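Skurska cell: setup, care and repair notes

README for the Skurska tabletop cell at Destgate
Maintained by Grethe Ketilsson (hardware) and Hjalti Blöndal (software and data)
Last revised August 2021

Scope

This file covers the single-arm cell used to record the Skurska pick and place set. It deals with mounting, levelling, cable routing, gripper care, the object kit and the repairs made so far. The format of the recordings is in FORMAT.txt and is only touched on here. The Bernano cell has its own notes. It uses a different gripper and a different fence, and the settings below must not be copied across to it.

Status

In use. 3649 episodes recorded, of which 213 are marked as faulty in faults.csv and left out of the default split. The faulty ones are kept in the archive. Reasons are given per episode in the last column of the file, using the codes listed under Fault codes.

Parts of the cell

Arm: one, white, hung from the side mount. Serial plate details are in the cell log.
Gripper: parallel, two fingers, Lauritsen pads.
Work surface: grey cabinet with an open shelf recess under the top and drawers below it. The top is the work surface. The drawers are used in the drawer tasks only.
Backdrop: black panel behind the cabinet, with a grey rail along its upper edge.
Controller: in the low rack outside the fence.
Stop buttons: one on the rack, one at the operator's seat. Both cut power to the arm.

Placing the cabinet

The cabinet is not fixed to the floor. It has to be put back in the same place each time it is moved, or the stored home pose will be wrong.

1. Jog the arm to the park pose and engage the stop at the rack.
2. Take everything off the top. Close all drawers.
3. Push the cabinet back until it touches both rear spacers.
4. Check the top with the long level, front to back and then side to side. Shim under the feet. Do not shim under the spacers.
5. Release the stop and run check_home. The arm comes down over three taught points on the top and halts above each one.
6. At each point, slide the feeler block under the fingertips. It should pass with light drag. If it binds or passes freely at any point, stop and level again.
7. Write the result in the cell log, also when nothing was changed.

If step 6 fails twice, re-teach the points with teach_home. Only Grethe or Hjalti should do this. The old pose file is renamed with the suffix .prev and stays in the folder until the next full check.

Cable routing

The white cable at the arm must be able to follow it through the whole work area without pulling tight. It must also stay clear of the top drawer when the drawer is open. The loop is set with the arm stretched to the far left corner of the work surface, which is the worst case.

Set the loop as follows.

1. Jog slowly to the far left corner, low.
2. Loosen the clamp and feed cable through until it hangs with a visible curve.
3. Tighten the clamp by hand, then a quarter turn more.
4. Jog to the near right corner and look at the lowest part of the loop. If it lies on the work surface, take some back.
5. Run the sweep script once at low speed and watch the cable, with a hand on the stop.

A loop that is too long will brush objects at the right of the surface. A loop that is too short loads the connector, and this was the cause of the June dropouts (see Repairs).

Gripper care

The pads pick up grease and sugar from the object kit. Wipe them at the start of each session with a lint-free cloth and a little isopropyl alcohol, and let them dry before closing the fingers. Do not use the bench degreaser. It makes the pads swell.

After every 1000 episodes:
– take off both pads and look for splits at the screw holes
– check that the fingers meet along their whole length, using a strip of thin paper
– run grip_zero and compare the offset with the previous value in the cell log
– look through the small holes of the vent grille on the arm and clear any dust with a soft brush, never with compressed air

Pads are replaced as a pair. The screws take thread lock, the weak kind. Spare pads are in the box marked Lauritsen in the tool drawer of the bench, not in the cabinet drawers.

The grip force is set to 140 in the controller's own units. This value is a compromise for the whole kit. A lower value drops the can when it is picked near one end. A higher value bruises fruit within one session and splits the seams of snack bags. Do not change it between episodes of the same batch. If a test needs another value, record it under a new batch name.

Object kit

The kit for the mixed tasks holds fruit, drink cans and snack bags. The three give different kinds of trouble.

Fruit: whole, firm, with stem. Replace when the skin is broken or when the pads come away sticky. Fruit that rolls when let go is fine and should not be propped.

Cans: standing or lying, as the batch sheet says. Dented cans are taken out of the kit, as the dent lets the fingers settle in one spot and makes the pick too easy. For lying cans, vary the angle between episodes and do not line them up with the edge of the table.

Snack bags: crumpled by hand before each batch. Foil reflects the overhead light and gives bad depth over part of the bag. This is known and is left as it is. Bags with a flat corner are hard to lift by that corner, and a missed pick there is not a fault.

Start of session

1. Read the last entry in the cell log.
2. Check that the fence is closed and that both stop buttons work. Press each one in turn with the arm at park.
3. Power up the controller, wait for the ready light, then start the recorder.
4. Wipe the pads.
5. Run check_home. Skip the feeler block only if the cabinet has not been touched and the last entry says so.
6. Lay out the first batch from the sheet. Keep objects at least a finger's width from the edge.
7. Record one test episode, play it back and delete it.

The recorder does not number the test episode if the test flag is set. If the flag is forgotten, leave the episode where it is and mark it with code T.

Fault codes

C – cable touched an object
D – object fell off the work surface
G – gripper offset out of range
H – home pose out of range at the following check
N – connection lost
T – test episode recorded by mistake

Code H is applied backwards to every episode after the last good check, so one missed levelling can remove a whole session. Most of the H entries come from a single batch where the cabinet had been moved for floor cleaning and pushed back against one spacer only.

Repairs

Connector at the arm. In June the link dropped at random, mostly with the arm far left. The controller reported a timeout and no joint error. Swapping the network switch made no difference. The fault was found by jogging to the left corner and bending the cable by hand near the plug. Cable replaced, loop set longer, clamp moved. Run the sweep script at full speed for ten minutes after any work on this connector.

Left finger. Replaced after a collision with the lip of the cabinet top during a drawer task. The lower limit in the drawer tasks has been raised since. Old and new fingers differ slightly in length, so grip_zero and check_home must both be run if a finger is changed.

Rear spacer. The right one worked loose and was refitted with a locking washer. Check it by hand when the cabinet is out.

Known problems

– grip_zero writes its result before it asks for confirmation. Copy the old value first.
– The sweep script ignores the low speed setting if it is started from the seat terminal. Start it from the rack.
– The backdrop panel flexes if leaned on. It does not shift the home pose but can upset the depth background. Take a new background afterwards.

Checking clearance over a laid-out batch

With the apple, the lying Pepsi can and the snack bag on the grey top, bring the gripper down over the right rear of the surface and hold it there. Look at the gap between fingertips and tabletop, then at the cable where it curves down to the right of the cabinet.
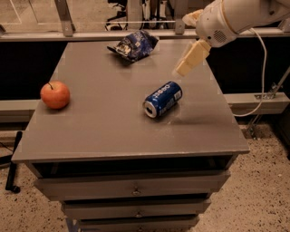 Contact

Hardware and spare parts: Grethe Ketilsson. Scripts, recorder and faults.csv: Hjalti Blöndal. Write the fault in the cell log before asking either of them.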